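Notebook, 2024-05-03
Open day, kitchen bench

Visitors came in two groups, the first from Fundari and the second from Tisstead. Leif did the talking and I stayed near the stop button. The sandwich task was what they asked for most. We use the round beige plate and toasted bread.

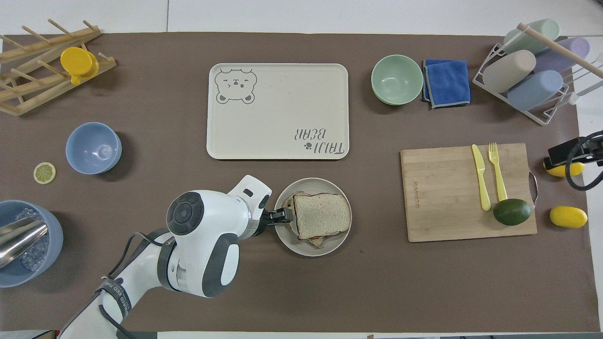 Photo: Sverre Lindholm

Gripper on the edge of the top slice. One guest from Tisstead asked why we do not grip in the middle. I explained that the filling gets pressed out when the fingers close too far. Closing force was set to 9 in the morning and I changed it to 5 before the second group. Must write this in the settings sheet also.

The wall-side view was on the big screen for people standing behind — they liked it better than the head view, and Leif wants to keep it so for July.
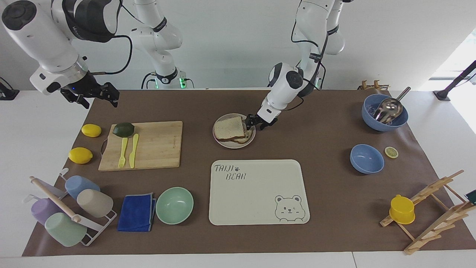

To do before July

Log file 113 has no operator name, ask Leif.
Print larger task cards, the letters were too small for the back row.
Send the slides to Núñez.
Check the cable on the left arm.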